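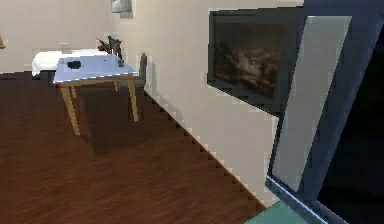 Adton 방문 시연 세트

원격 조작 시뮬레이션 체험 장비 / 대여 및 판매

공급: Corkorau
호환 공간 모델: McKinnon 실내 묶음
상설 시연장: Sillcombe
페이지 수정: 2020년 4월 17일

손님이 온다고 하면 로봇은 갑자기 수줍음을 탑니다. 전날 밤까지 멀쩡하던 관절이 단체 관람객 앞에서 경고음을 내고, 담당자는 "원래는 잘 됩니다"라는 문장을 하루에 몇 번이고 말하게 됩니다. 공개 행사를 한 번이라도 맡아 보신 분이라면 이 문장의 억양까지 기억하실 것입니다.

Adton 방문 시연 세트는 그런 날을 위해 만든 장비입니다. 로봇 손과 팔, 그것이 일하는 방까지 전부 화면 안에 있습니다. 관람객은 조작대 앞에 앉아 방 안을 둘러보고, 탁자 쪽으로 다가가고, 손을 내려 물건을 집어 봅니다. 집는 데 실패해도 수리비 견적서가 오지 않습니다. 저희 영업 부서가 이 점을 별로 좋아하지 않는다는 사실도 함께 적어 둡니다.

무엇이 들어 있나

기본 구성은 조작대 본체, 조작용 장갑 한 짝, 발판 스위치, 관람객용 외부 모니터, 그리고 시뮬레이션이 설치된 계산 장치입니다. 운반 상자에 넣은 전체 무게는 40kg입니다. 카탈로그 초안에는 "가볍게 옮길 수 있는"이라는 표현이 있었는데, 초안을 쓴 사람이 직접 계단으로 옮겨 본 뒤 삭제했습니다. 바퀴는 달려 있습니다. 계단에서는 큰 도움이 되지 않습니다.

장갑은 오른손용과 왼손용이 따로 있고, 주문할 때 고르시면 됩니다. 양쪽을 다 구입하는 고객도 있습니다. 다만 장갑 두 짝을 동시에 쓰는 모드는 아직 없습니다. 문의가 꾸준히 들어오고 저희도 꾸준히 "검토 중"이라고 답하고 있으니, 그 답의 의미는 각자 경험에 비추어 해석해 주시기 바랍니다.

McKinnon 실내 묶음에 대하여

시연은 McKinnon 묶음에 포함된 방에서 진행합니다. 공장 라인이나 물류 창고를 기대하고 오신 분들은 여기서 한 번 실망하십니다. 방에는 상판이 하늘색인 작은 탁자가 있고, 짙은 회색 의자가 있고, 벽에는 굵은 검은 액자를 두른 아주 어두운 그림이 걸려 있습니다. 무엇을 그린 그림이냐는 질문은 Sillcombe에서 가장 자주 받는 질문인데, 관절 자유도에 관한 질문보다 훨씬 많습니다. 공식 답변은 "풍경일 수도 있습니다"입니다.

가정집 같은 방을 고른 데에는 실무적인 사정이 있습니다. 초기 시연에서는 아무것도 없는 회색 평면과 정육면체를 썼는데, 관람객 대부분이 정육면체를 한 번 집고는 간식 탁자로 이동했습니다. 방을 바꾼 다음부터는 체류 시간이 눈에 띄게 길어졌고, 간식 소비도 줄었습니다. 예산 담당 부서가 이 장비에 서명한 진짜 근거가 어느 쪽인지는 기록에 남아 있지 않습니다.

렌더링 품질은 보통입니다. 가장자리가 계단처럼 깨져 보이는 부분이 있고, 그림자 속에 들어간 가구는 형태가 뭉개집니다. 고해상도 설정도 있지만 켜면 장갑의 반응이 늦어집니다. 손이 제때 따라오는 거친 방과, 손이 한 박자 늦게 도착하는 아름다운 방 중에서 저희는 전자를 기본값으로 두었습니다. 고집이 센 고객을 위해 설정 메뉴 맨 아래 칸에 후자를 남겨 두었고, 켜 보신 분들은 대개 그날 안에 끄십니다.

손을 내려다보는 시점

관람객용 모니터에는 두 가지 시점을 띄울 수 있습니다. 방을 멀찍이 둘러보는 시점과, 손을 가까이에서 내려다보는 시점입니다. 뒤쪽이 훨씬 인기가 있습니다. 대신 처음 앉은 사람은 자기가 어디쯤 와 있는지 전혀 모릅니다. 화면 가득 베이지색 면이 펼쳐지면 "여기가 어디예요?"라는 말이 나오고, 그때 안내자가 발판을 밟아 둘러보는 시점으로 바꿔 주면 됩니다.
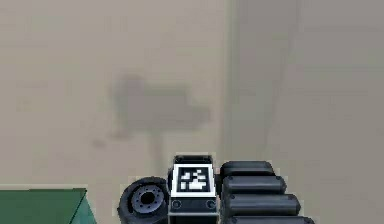 읽는 시간 13분

손 시점에서는 그림자를 보는 버릇을 들이시는 것이 좋습니다. 면 위에 번진 회색 그림자는 윤곽이 흐릿해서 장식처럼 보이지만, 숙련된 안내자들은 손 자체보다 그림자를 먼저 봅니다. 손이 면에 가까워질수록 그림자의 위치가 바뀌므로 높이를 짐작할 단서가 됩니다. 깊이를 숫자로 표시하는 기능도 있습니다. 관람객은 숫자를 읽지 않습니다. 글자 크기를 키워도 읽지 않고, 빨간색으로 바꿔도 읽지 않습니다.

검은 블록 윗면에 붙은 흑백 마커도 질문을 많이 받습니다. 휴대전화를 꺼내 화면에 대고 찍어 보시는 분이 계신데, 할인 쿠폰은 나오지 않습니다. 손의 자세를 맞출 때 기준으로 쓰는 표식이고, 시뮬레이션 모델에도 그대로 넣어 두었습니다. 실물 손을 같이 운용하는 고객이 화면과 실물을 나란히 놓고 비교할 때 편하다는 의견이 있었습니다. 쿠폰을 넣자는 의견도 있었으나 채택하지 않았습니다.

손가락 마디는 전부 검은색입니다. 검은 물건을 집는 과제를 고르시면 손가락과 물건의 경계가 잘 안 보입니다. 안내자가 처음 오신 분께 검은 물건을 권하는 일은 없어야 하는데, 오전 내내 같은 설명을 반복한 안내자에게는 가끔 그런 유혹이 찾아오는 모양입니다.

Sillcombe 공개 시연

실제로 앉아 보고 결정하고 싶은 분은 Sillcombe 시연장을 이용하실 수 있습니다. 다음 공개 시연은 7월로 잡아 두었습니다. 상황에 따라 현장 인원을 줄이거나 화면 중계로 바꿀 수 있고, 바뀌면 신청하신 분께 따로 연락드립니다. 화면 속 방을 화면으로 중계하는 셈이니 저희로서는 준비가 한결 수월합니다. 관람객 쪽에서도 그렇게 생각하시는지는 설문으로 여쭤볼 예정입니다.

현장 시연의 순서는 대체로 이렇습니다. 안내자가 먼저 방을 한 바퀴 보여 드립니다. 탁자까지 가는 동안 문틀에 부딪히는 시범도 포함되어 있습니다. 일부러 부딪힌다고 안내자는 말합니다. 그다음 관람객이 장갑을 끼고 손을 폈다 오므렸다 해 봅니다. 장갑 보정에는 손바닥을 펴고 가만히 있는 동작이 필요한데, 어린이 관람객에게 이 동작은 전체 과정에서 제일 어려운 과제입니다. 어른 중에도 손을 흔드는 분이 계십니다. 화면 속 손이 따라 흔드는 것을 보면 저희도 말릴 수가 없습니다.

보정이 끝나면 탁자 쪽으로 접근해 집기를 시도합니다. 한 사람에게 주어지는 시도는 3회입니다. 한때는 제한이 없었습니다. 그해 공개 시연에서 한 분이 조작대를 떠나지 않으셔서 뒷줄의 점심이 전부 밀렸고, 이후 규정이 생겼습니다. 그분은 결국 집으셨습니다. 축하 박수가 나왔는데, 박수의 상당 부분은 줄을 서 있던 분들의 안도였다고 봅니다.

집은 물건을 어디에 놓느냐도 자유입니다. 탁자에 도로 놓는 분이 많고, 의자 위에 놓는 분도 있고, 바닥에 떨어뜨리고 원래 그러려던 것처럼 일어나는 분도 있습니다. 시뮬레이션은 버튼 하나로 처음 상태로 돌아갑니다. 물건도, 의자도, 밀려난 탁자도 제자리입니다. 실물 시연장을 운영해 본 분들은 이 버튼 앞에서 잠시 말이 없어지십니다.

장비를 직접 들이실 분께

설치에는 벽면 콘센트와 조작대 앞에 사람이 설 수 있는 공간이 필요합니다. 조작대 높이는 조절됩니다. 조절 손잡이가 뒤쪽에 있어서 매번 돌아가서 돌려야 한다는 불만이 접수되어 있고, 다음 판에서 옆으로 옮기기로 했습니다. 이미 구입하신 분께는 죄송한 일이지만 걷기 운동에는 도움이 됩니다.

인터넷 연결은 필요하지 않습니다. 행사장 무선망을 믿었다가 겪은 일이 있어서 초기 판부터 그렇게 설계했습니다. 과제 목록을 갱신할 때만 저장 장치를 꽂아 주십시오. 저장 장치는 구성품에 들어 있고, 매우 작으며, 분실 신고가 가장 많은 부품입니다. 여분은 부품 페이지에서 따로 구입할 수 있습니다. 여분까지 잃어버리셨다는 연락도 받아 보았으니 부담 없이 문의하셔도 됩니다.

안내자 교육은 구매 고객에게 한 차례 제공합니다. 장비 사용법은 금방 끝나고, 나머지 시간에는 줄 관리와 마이크 잡는 법을 다룹니다. 교재는 286쪽입니다. 줄여 달라는 요청이 많아서 한 장짜리 요약본을 만들었더니, 이번에는 교재를 펼쳐 보는 사람이 사라졌습니다. 요약본에는 비상 정지 위치와 초기화 버튼 위치가 적혀 있습니다. 지금까지는 그것으로 버티고 있습니다.

알려진 문제

솔직하게 적어 두는 편이 전화가 덜 옵니다.

장갑을 낀 채로 머리를 긁으면 화면 속 손도 위로 올라가 시야에서 사라집니다. 고장이 아닙니다. 손을 내리면 돌아옵니다.

가구에 손을 세게 밀어 넣으면 손끝이 면 안으로 살짝 파고드는 경우가 있습니다. 관람객에게는 꽤 인기 있는 현상이라 수정 우선순위가 자꾸 내려가고 있습니다. 연구용으로 쓰실 분은 접촉 설정을 '엄격'으로 바꿔 주십시오. 엄격하게 하면 대신 물건이 튕겨 나가는 일이 늘어납니다. 이쪽도 인기가 있습니다.

시점을 빠르게 바꾸면 어지러움을 느끼는 분이 계십니다. 안내자는 발판을 한 번 밟고 나서 잠깐 기다렸다가 다시 밟아 주십시오. 박자에 맞춰 밟으시면 안 됩니다. 행사장에 음악이 나오면 그렇게 되기 쉬우니 조작대 근처의 스피커는 줄여 두시기를 권합니다.

액자 속 그림은 손으로 집을 수 없습니다. 벽에 고정된 배경으로 처리되어 있습니다. 시도는 막지 않습니다만, 정해진 횟수에서 차감됩니다.

대여와 판매 조건

대여는 하루 단위이며 운반과 설치, 철수가 포함됩니다. 안내자 파견은 선택 사항입니다. 파견 안내자는 같은 농담을 시간마다 반복하므로 행사 관계자께서는 귀마개를 준비하시거나 첫 회에만 웃어 주시면 됩니다. 판매는 견적 문의로 받습니다. 학교와 공공 전시 시설에는 별도 조건이 있습니다.

McKinnon 실내 묶음은 장비와 함께 기본 제공되고, 다른 방을 원하시면 제작 의뢰가 가능합니다. 고객 회사의 로비를 그대로 만들어 달라는 의뢰도 받습니다. 로비에 화분이 많으면 제작 기간이 길어집니다. 잎사귀 하나하나까지 부딪힐 수 있게 해 달라고 하시면 더 길어지고, 그때쯤이면 대체로 화분 수에 대한 재논의가 시작됩니다.

보증은 조작대와 계산 장치에 적용됩니다. 장갑은 소모품으로 분류합니다. 손님이 많은 행사에서는 안쪽에 얇은 속장갑을 쓰시고, 사람이 바뀔 때마다 새것으로 교체해 주십시오. 세탁기에 장갑 본체를 넣지 마십시오. 이 문장은 설명서에도 있고 장갑 안쪽에도 인쇄되어 있으며, 어느 고객의 요청으로 운반 상자 뚜껑에도 붙였습니다.

문의하실 때

원하시는 행사 날짜, 예상 관람 인원, 층수와 승강기 유무를 적어 Corkorau 문의 양식으로 보내 주십시오. 승강기가 없는 건물이면 꼭 미리 알려 주셔야 합니다. 운반 담당자들이 그 칸부터 읽습니다.

관련 항목: Adton 여분 장갑 / Adton 발판 스위치 / McKinnon 실내 묶음 제작 의뢰 / Sillcombe 시연 신청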